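Bath Shelf Swap Returns to Civau Library on Tuesday

The Civau branch library will open its side room again this Tuesday for the neighborhood swap, and if you missed the last one, you missed a very cheerful evening. The idea is as plain as can be: you bring the unopened soaps, snacks and small household things you were given and never got around to using, you set them out, and you take home something you would like better. No money changes hands, and there are no tickets to keep track of.

Jonalyn Baluyot started the swap after her mother moved in with her and the two of them found they owned 34 bars of soap between them. "We could have washed the whole street," she said, laughing, when we caught up with her on the library steps. "So I asked the neighbors, and of course they all had a drawer like ours, full of birthday presents and things bought on sale."

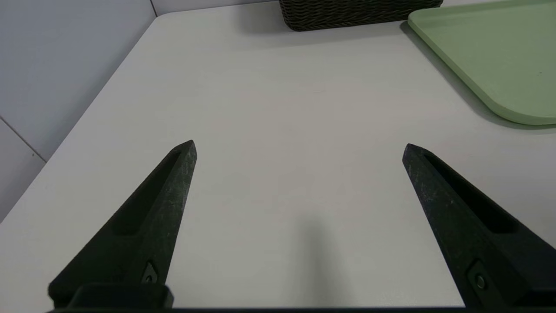 A bare stretch of surface between two dark, tapered fingers.

Doors open at 6 in the evening, and there will be tea from the Tsikata bakery, which has also promised a tray of its ginger rolls (they went very quickly last time, so a word to the wise). Families from the Kilon apartments who would like a lift can meet at the front gate, where the Venard shuttle will stop on its regular evening run.

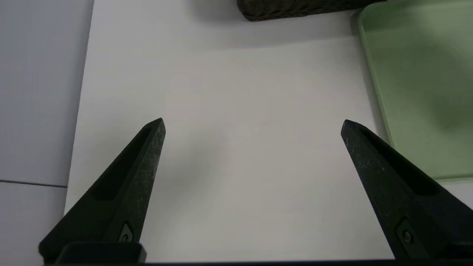 Baluyot has a few gentle requests for anyone bringing things along. Food should be sealed and well within its date, and anything for the bath should be new, even if it has lost its box. She would also like people to spread their things out instead of heaping them up, so that shoppers can see what they are getting, and a pale surface with a good wide gap left in the middle is much kinder to tired eyes than a crowded one. Bags are welcome too, as there never seem to be enough by the end of the night.

Children may swap as well, and they drive a hard bargain. At the last gathering, two sisters arrived with a jigsaw puzzle and went home with bubble bath, a packet of crackers and a very handsome nail brush, and their father told us they had been planning the whole thing since breakfast. 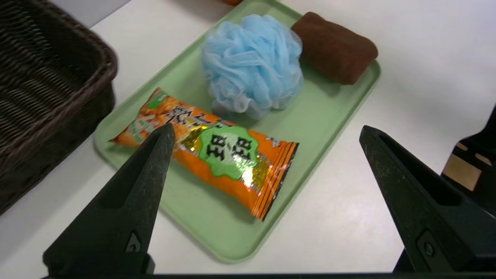
Whatever is left over at closing time goes to the pantry on the ground floor of the library, where it can be picked up during regular hours, and anyone who can stay a little while to fold tables will be thanked with the last of the tea.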